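Notes for the Sunday talk, Pulludmont library, downstairs room. 25 minutes plus questions. Water on the left side of the lectern.

## Opening (2 min)

- Thank the library. Mention the sign-up sheet at the back.
- The talk is about keeping family papers and photos so that someone can still use them later.
- I worked on the Shabalala collection for 4 years. Most of what I know comes from fixing mistakes in it, several of them mine.
- Ask who has a box at home they haven't opened since a move. Wait for hands.

## The Shabalala boxes (6 min)

- 72 boxes, stored in a garage in Cirnine. Letters, receipts, school reports, a lot of photos.
- The garage had a water heater in it. The boxes next to the heater were in the worst shape. Photos had stuck together in blocks.
- We kept the order we found things in. Letters had been tied up by year, and some bundles had a note on top. If we had sorted by sender we would have lost that.
- Read the short note from the 1961 bundle. It's on the yellow card. Read it slowly.
- Don't get into the argument over the land deed. It takes ten minutes and people only want to talk about that afterward.

## What to do first (6 min)

- Get the box off the floor and out of the garage, attic or basement. A bedroom closet is fine.
- Take out rubber bands, paper clips and sticky notes.
- Pencil only, on the back, near the edge. Names, place, year. If you're guessing at the year, put a question mark after it.
- Leave stuck photos alone. Don't peel.
- Old albums with sticky pages: photograph the whole page before you try to lift anything.
- Pause here. Someone always asks about lamination. The answer is no.

## Scanning (5 min)

- 400 dpi is enough for most letters and snapshots. Go higher for slides and negatives.
- Scan the backs if there's writing on them.
- File names: year first, then family name, then a number. Keep it dull. Ours started with jokes in them and we had to rename 1,000 files.
- Two copies in two different houses. Cloud storage can be one of the copies. Check once a year that the files still open.
- Skip the part on file formats if we're past 3:20.

## Phones (3 min)

- A lot of family history made in the last fifteen years is only on a phone. Texts, voicemails, photos of recipes.
- Save voicemails now. They can go when a plan changes. In the Ilum branch of the family there was a grandmother's birthday message, and it was lost when the carrier account closed.
- Write down the passcode and keep it with the will or the insurance papers.
- Move photos off the phone twice a year. Pick two dates you'll remember. I use the clock changes.
- Old phones in a drawer: charge them and look before you recycle them.

## Questions (rest of the time)

- Repeat each question so the back row hears it.
- Likely ones: newspaper clippings (photocopy onto good paper, keep the clipping in its own folder), color prints that have faded (scan now, they won't improve), what to throw away (duplicates, blurry landscapes, bank statements).
- If asked what things are worth, say I don't do appraisals.
- Handouts are in the blue folder. Room has to be clear by 4:30.

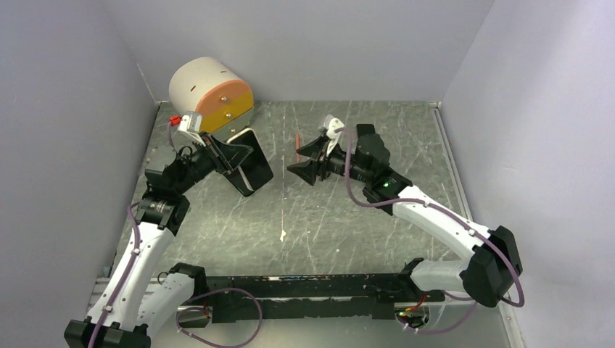 Last thing before they go: ask everyone to label one photo tonight, in pencil, and to call the oldest person in the family if they don't know who is in it. Then point them to the sign-up sheet again. The scanner can be borrowed for a week at a time, and the cable is in the lid of the case.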